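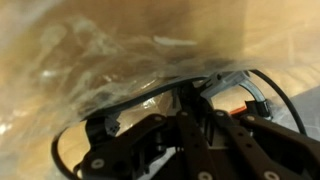

Chapter 3
How a Film Meets Its Audience

Most of us first hear about a movie long before we buy a ticket. A poster goes up at the bus stop, a trailer plays before some other film, an actor tells a funny story on a late show. It all looks like it just happened. Behind it is a plan that may have been started before the cameras rolled, and I think it's one of the most fun parts of the whole business to study!

We'll follow one release from start to finish: Husar, a small adventure picture made by a company called Pondik. The film opened in October on 14 screens. Three weeks later it was on 400, and by the end of its run it had reached 884. How did a movie with no famous faces travel that far?
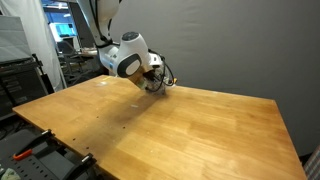
Much of the answer lies with Roxana Ciobanu, who ran publicity, and with the order in which she let things out. She began with the smallest possible piece of news, the title, and held back the story, the cast and the first still. In class I like to lay a campaign out on paper so we can see that order at a glance. A big wooden tabletop, one with long strips of lighter and darker wood running across it, is wonderful for this, as each strip can stand for a week. Try it with Husar once you have read the timeline in the next section.

We will also look at a rival film, Sallgate, that spent more and told people everything at once (its director, Elfriede Lammers, has been very open about what she would change).

Key terms in this chapter: platform release, embargo, teaser, press junket, word of mouth.

Before you read on, write down the last movie you saw on a Friday night and how you first heard of it. Keep your note handy for Section 3.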